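Home | News | Robots | Jobs | Subscribe

Cable sorting stalls again at Tekstead

Drusar promised its two-arm cell would sort loose cable without help by February. The stop log says otherwise: 56 halts, 19 of them safety trips after a gripper snagged a loop and kept pulling. Drusar calls these "handling events." I'd call them faults.

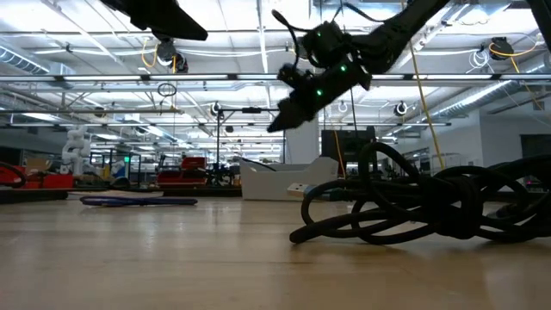 Black cable bundle and bin on the Tekstead bench.

Lanying Fan, who keeps the log, wants a lower pull limit before any more runs. Drusar says new software will do. We heard that about the last update too.

Comments

damarfan: What was the pull limit set to?

R. Zheng: Same trouble at our plant. We went back to gloves.

We use cookies. Accept | Settings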